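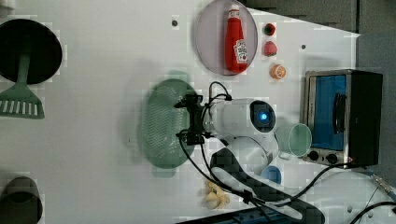
Every few months somebody announces that housework is over. A machine has folded a towel, the towel has its own video, and by the time I've finished my toast I'm meant to be choosing a colour for mine. I have been reading these announcements for six years, and in that time I have folded all my own towels. What I'd like is much duller than a butler. I'd like something that can face a table with a frying pan, a slotted spatula and a ketchup bottle lying on a plate, and put each of them where it lives. The gripper hanging over that green mesh basket is at least in the right line of work. A basket is a mean thing to pick up, all edge and holes, and I drop mine a fair bit.

The reason I'm on about this again is a leaflet from a firm called Guvberg, which came through the door on Tuesday with the pizza menus. They will rent you a kitchen arm, the Wusa, for 617 pounds a month – installation extra, crockery at your own risk. It "clears and sorts". It wants 3 metres of clear worktop to do it in. If I had 3 metres of clear worktop I wouldn't be ringing them, would I.

I did ring them, though. The nice person on the phone said it could manage 200 household items, and I asked if one of those was a cup lying on its side. There was a pause. Then I was told it depended on the cup. See-through ones are harder, apparently, and I can sympathise, having sat on my glasses twice since Christmas.

My guess, for what it's worth: shop floors first, and they're well on the way. Same box, same shelf, same height, all night long. A kitchen is a different job every twenty minutes, and half of it is sticky. I'd give it another six years before one of these things can do my washing-up without me standing behind it making small noises.

Meanwhile the leaflet is on the fridge, and the pan is soaking. It's been soaking since Sunday teatime, if I'm being strict about it.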